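The Sarnley Supporters' Flag

We first made the Sarnley for a rugby club in Lumberg that was changing its badge after a long and rather heated November, and we've been fond of it ever since! It's a good, generous flag, 4 ft by 2 ft, with your old crest or your new one (or one on each side, if your members still can't agree).

Femke Van Loon redraws every badge by hand before it goes to print, so do send whatever you've got, even a scan of an old programme.
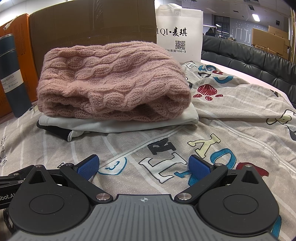
Poles are sold separately, and the Preller pole fits best. Clubs wanting 2 flags or more should ask for the Cruickshank rate.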